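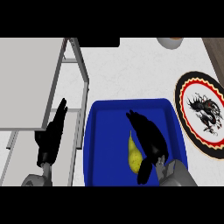 Bench view from above, sim render. Gray shelf unit on left, both arms in.

March 2019 -- notes, practitioner survey on the evidence briefs

Pilot went to the Weststead clinics first, then Burkeck. 80 invites out, 8 back so far. Poor. Reminder drafted, shorter subject line, no attachment this time.

Of the replies, four said they read only the first page of the brief. Two wanted the plain langauge summary on its own. One asked for a phone call instead, fine, will do.

Q4 is broken -- people read "used" as "opened". Reword: "Did you change anything in your work after reading it?" Check against the December version before sending, I think we had it right there and then edited it out.

Tzanetos template: keep the header, drop the sidebar. References go to the back page. Cultivov folder still has the old logo files, dont use those.

Coding the open comments in the shared sheet, column F. Please don't sort it, row order matches the paper forms.

To do
- reminder to both sites
- fix Q4
- ask Burkeck if staff meeting slot is still open
- summary page, one side only, bigger type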